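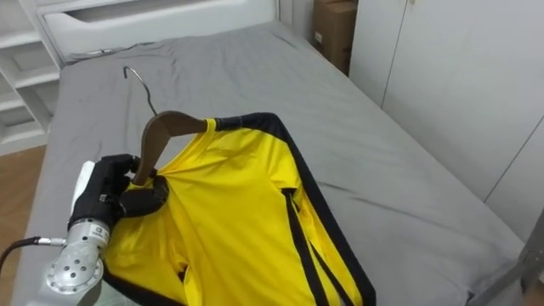
# Do I need to treat a sagging shoulder in a jersey, or just give up?

**Anas Yammine**, Dec 24, 2024

I officiate youth soccer on weekends, which means I own a small wardrobe of loud polyester. Most of it hangs in the closet from the end of one season in the fall until April. Every spring the shirts come out with two little horns on the shoulders, as if I'd been growing antlers all winter. Parents on the touchline already have plenty to say about me and don't need the help.

I've tried wire hangers from the cleaner, padded satin ones inherited from an aunt, and a plastic set in a color the package called "mist." Same horns. My wife says to fold everything like a normal person. The drawer is full, mostly of her sweaters, a point I have raised only once.

Is there a hanger shape that doesn't do this? And can I get the existing bumps out without melting the fabric? I have an iron I'm afraid of and a steamer I've never opened.

---

**Vanderleia Caldeira**

I did alterations for a living until my knees retired, and shoulder horns paid for a good part of my kitchen.

Your hangers are too wide. People buy the widest one in the store because it looks like something from a hotel, and then the ends sit out past the shoulder seam, pushing into the sleeve. Measure the back of the shirt from seam to seam and get a hanger a little narrower than that. Curved wood is good. The curve should follow the shoulder down and stop before the seam. Rounded ends, please, and run your thumb along them in the store, since a rough spot will snag polyester the first time you're in a hurry.
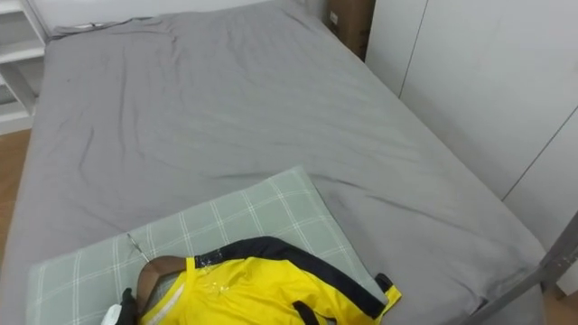
Knits are another matter. Anything stretchy and heavy will grow on a hanger no matter how nice the hanger is, and it will grow in the direction you least want. Fold those. If the drawer is full, a shelf works, and so does a conversation about the sweaters.

For the bumps you already have:

- Turn the shirt inside out and lay it on a towel.
- Dampen the bump with clean water. A wet fingertip is enough.
- Steam it from a few inches away and smooth it flat with your palm once it's cool enough to touch.
- Leave it flat until it's completely dry. Overnight, if you can stand it.

Keep the iron away from anything printed, taped or shiny. I have seen a sponsor's logo leave this world on the bottom of an iron, and the customer wanted to know if I could put it back.

---

**Pankaj Mathur**

Just buy cheaper shirts and replace them.

---

**Pirmin Hubmann**

Vanderleia has it right. One thing to add: button or zip the top of anything that has a button or zip before you hang it, or it slides to one side and you get a single horn, which looks worse than a pair.

Also, don't pull the hanger out through the neck by force. Push it up from the bottom hem. I stretched three collars before my mother noticed and showed me. I was 38.

Open the steamer, Anas. Mine sat in its box for 2 years and the instructions were one page.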